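FOR IMMEDIATE RELEASE
Feb 15, 2020

Flemberg's old corn exchange is getting its floor and counters back, and you're all invited to come and see them

Well, we've finally set a date. Flemberg Surfaces, my little restoration workshop, will throw open the doors of the Grarisdale corn exchange this April, and for the first time in years people will be able to walk right in and have a proper look at the stone-look surfaces we've been cleaning, patching and fussing over all winter.

I should say how I got mixed up in this. I've been mending worn surfaces for 14 years (kitchens mostly, a few pubs, one very grand bathroom) and I'd walked past the exchange more times than I could tell you. It went up in 1853, and the side rooms have been done over again and again by whoever had the lease. So what you get is a real jumble! Proper old stone in one spot, a bit of something newer in the next, and joins running off in directions that make no sense to anybody.

I love that sort of thing. Mottled greys, soft beiges, cloudy veins wandering about all over the place – you can look at a patch of it for ten minutes and still find a streak you'd missed. The trouble is that every hairline shows once you've noticed it, and then you can't stop noticing.

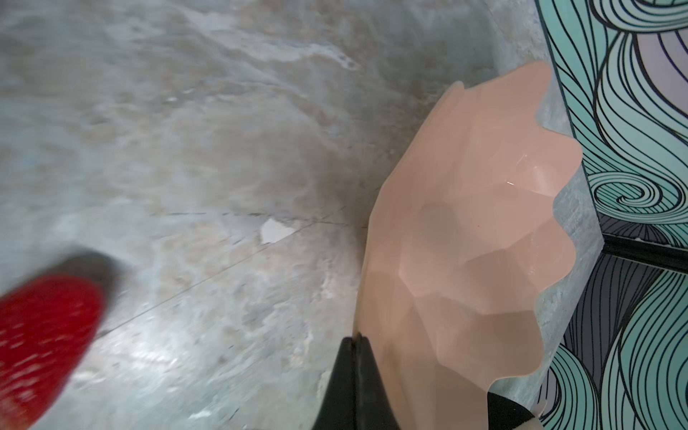 Our way of working is pretty simple. We wash everything down first with warm water and a mild soap, then leave it well alone overnight. After that we go over each seam by hand and fill only the ones that catch a fingernail. Chips get matched from a tray of colours we mix ourselves, using a filler from Skodard that I've been buying for ages and would be lost without. The taupe was a nightmare, I don't mind telling you. We mixed it again and again before it stopped looking like cold gravy.

We've kept the old marks wherever they weren't doing any harm. A surface that people have leaned on and spilled things on for years ought to look a bit lived with, and I'd be sorry to see it come up like a showroom.

The open days will be free and there's no need to book. We'll have a bench out so you can try your hand at filling a chip yourself, and children are very welcome at that (bring an old shirt). Lozano, the café next door, will be doing tea and buns. We've also printed 1000 copies of a small leaflet on looking after stone and laminate at home, which you can pick up by the door while they last.

If you've got a cracked worktop or a tired windowsill of your own, bring a photo along and I'll tell you what I'd do with it. No charge, no sales talk, just a natter. Opening times will go up on the exchange noticeboard and in our workshop window at the end of the month.

Press enquiries: Flemberg Surfaces, The Corn Exchange, Grarisdale. Reporters and photographers can come in before the open days if they ring the workshop first.

ENDS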